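Chapter 6
Poems That Look at Paintings

Before You Read

Most of us have had the experience of standing in a museum with tired feet, drifting past one gold frame after another, and then stopping. Something in a painting catches at us – a hand, a strip of sky, a dog asleep under a table – and for a minute or two we forget about the gift shop and the parking meter. Poets have that experience too, and for a very long time they have been going home and writing about it. A poem that answers a work of visual art is called an ekphrastic poem. The word comes from Greek and simply means a speaking out, or a full telling. It looks harder to say than it is (try EK-fruh-sis for the noun), and after a few pages you will be using it without a second thought.

In the last chapter we spent our time on poems of place, and you may remember how often the speaker in those poems seemed to be walking. In this chapter the speaker mostly stands still. That makes for a different kind of poem, slower to get going and often more argumentative, for a person who looks at one thing long enough will usually begin to quarrel with it. Why is the saint's face so calm? Who left the window open? Where is the painter standing, and has he been there all morning?

We will begin with Laiba Ansari's sequence "The Grurnetti Panels," which takes up two small altarpieces in the parish church at Usovari. Ansari first saw them on a wet afternoon in February, when she had really gone in to get out of the rain, and she has written that she disliked both of them on sight. The poems are the record of her changing her mind, and also, in one or two places, of her refusing to. Read them in order the first time through. After that, go back to whichever one bothered you and read it aloud, slowly, as if to a friend across a kitchen table.

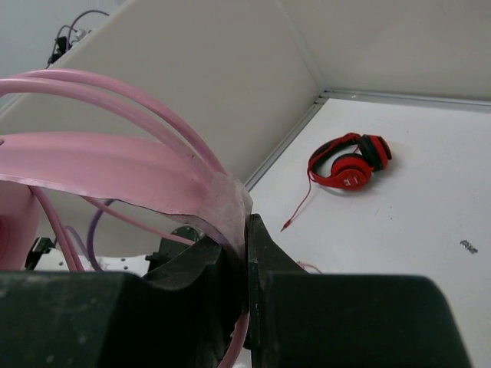 Figure 6.1. Two pairs of headphones, one pink, one red and black.

From Ansari we turn to Talha Khattak, whose long poem "Győri, Reading" is a very different creature. It runs to 240 lines and never once tells us plainly what the painting shows. Instead we get the bench in front of it, the guard's squeaking shoes, a school party coming through, and little by little a woman in a blue dress who may be in the picture or may be sitting next to the speaker. Students tend to find this maddening on Monday and rather wonderful by the end of the week, so please be patient with it. If you get lost around the middle, you are in good company, and the notes at the back of the chapter will help you find your footing.

A word about the paintings themselves. You don't need to have seen them. It is tempting to look up every picture before you read a line of the verse, and some teachers will want you to, but we would gently suggest you wait. Let the poem build its own painting in your head first. Then look up the original and notice where the two disagree – what the poet left out, what was moved or made larger, what color was changed. Those disagreements are very often where the poem is doing its real work.

Terms for This Chapter

Ekphrasis: writing that responds to a work of visual art.
Apostrophe: speech addressed to someone absent, or to a thing that cannot answer, such as a figure in a painting.
Stanza break: the white space between groups of lines, which Ansari in particular uses as a kind of doorway.

Getting Started

Choose a picture you have lived with for years, perhaps a calendar page or the print in your grandmother's hallway. Without going to look at it, write down everything you remember. Then go and look. Keep both sets of notes in your journal, as you will need them for the longer assignment after the Gutilis selections, where you will be asked to write a response of 700 words or a poem of any length you like.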